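Print this page | E-mail this page

Zhuravel tabletop arm pair: two months in, one bad fault

I've had the Zhuravel two-arm kit on my bench since August, and I was all set to write a gushing review. I still like it a lot! But it did something in the second month that you should know before you spend your money, so I'm putting that first.

What happened: I was running a pass-across job, left gripper to right gripper, nothing fancy. Halfway through a long session the left arm stopped listening. The fingers stayed clamped shut on the part and the right arm just kept pulling (it had no idea anything was wrong). I hit stop on the screen and got a spinning cursor for about 8 seconds. That's a long time when two arms are playing tug-of-war over your stuff. I ended up yanking the power strip, and then of course both arms went limp and flopped onto the table.

Damage: one chewed-up finger pad and a scuffed wrist cover. Could've been my knuckles, because I'd been reaching in to move things between runs. Don't do that. I know, I know, the manual says so too.

I e-mailed support and got Linnea Eide, who was great. She had me pull the log, and there it was, error 596, over and over. According to her that means the gripper lost contact with the base while the rest of the arm was fine, and the older firmware doesn't pass that along to the other arm. So one side freezes and the other carries on like it's a normal afternoon. The update fixes the passing-along part. The connector that works itself loose at the wrist is still your problem, and I've now put a dab of hot glue on mine (sorry, warranty).
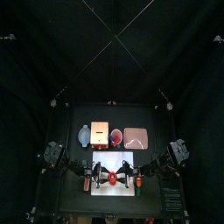 Since the update I've gone back to small, light things that I don't mind losing, and I keep the speed at half. I also bought a real e-stop button from Zirnthorpe and wired it to cut both arms. It should be in the box. For a kit that costs 800 bucks, come on!

The good stuff, quickly. The arms are quiet, they're easy to teach, and setup took me one evening. My friend Orathai has the Brallo set and hers drifts so badly she recalibrates before every session. Mine I've done twice.

Would I buy it again? Yeah, but with the button in the same order.

Comments (3)

tinbender: Same 596 here, left arm too. Hot glue held for a week and then didn't.

Orathai Kaewkla: It's not EVERY session. Most sessions.

mopsy_k: Does the Zirnthorpe button work with the Evach power supply?

Last updated in October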